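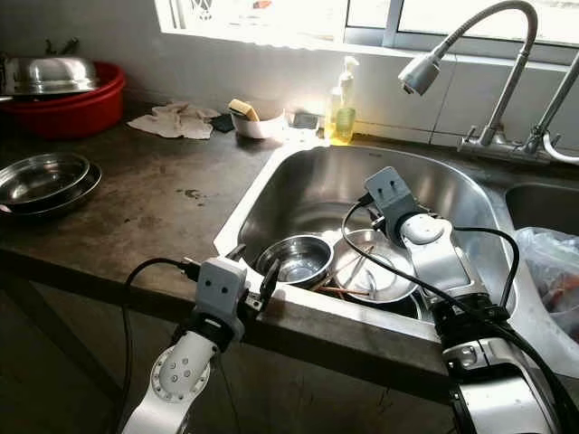 Fiven hall kitchen gets revised washing-up rules

Revised rules for washing up in the shared kitchen at Fiven hall took effect in June, following a review of how the two-basin steel sink is used by hirers. The hall took 301 kitchen bookings over the past year, and Denise Whitlock, who manages the building, said the sink accounted for more complaints than the cooker and the refrigerator together.

Under the new rules the main basin is for washing and rinsing only. Bowls, plates and chopsticks may be left in it for a maximum of 10 minutes after a meal ends. After that they must be washed, dried and put back in the cupboards. Chopsticks are to be washed separately from metal dishes and stood upright to dry.

The smaller basin on the right is reserved for food preparation and for draining. Bagged food may be placed there for a short time during cooking but must be taken away at the end of the booking. Food waste goes in the lidded bin by the door, and neither basin may be used to store it.

Washing-up liquid will continue to be supplied by the hall in a pump bottle kept on the counter under the window. The sponge stays in its small white bowl next to the bottle. Hirers who prefer their own cloths may bring them, but are asked to take them home.

The counter is also covered. The dark concrete top is worn, and an inspection by Drernunitz, a local surfacing firm, found that the sealant had thinned along the front edge of the sink. Standing water should be wiped off before the kitchen is locked. Acidic cleaners, including vinegar and descaling sprays, are no longer permitted on the concrete. They may be used on the steel if rinsed off straight away.

Resealing has been quoted at £876, including removal of the old coating. Mutua Kinyua, who looks after maintenance at the hall, said the work would need the kitchen to be closed for two days while the coating cured. Dates have not been set.

"The steel is sound and the drains run freely," he said. "The worktop is what needs the money spent on it."

The flexible gooseneck tap with the spray head is to be used for rinsing, at low pressure. Hirers are asked to keep the head pointed down into the basin and to turn the water off at the valve. A request from Brenda Hollis, who runs the lunch club, for a draining rack has been agreed in principle, subject to a suitable size being found.

A printed copy of the rules will be kept in the booking folder. Comments should be left at the hall office before 4 pm.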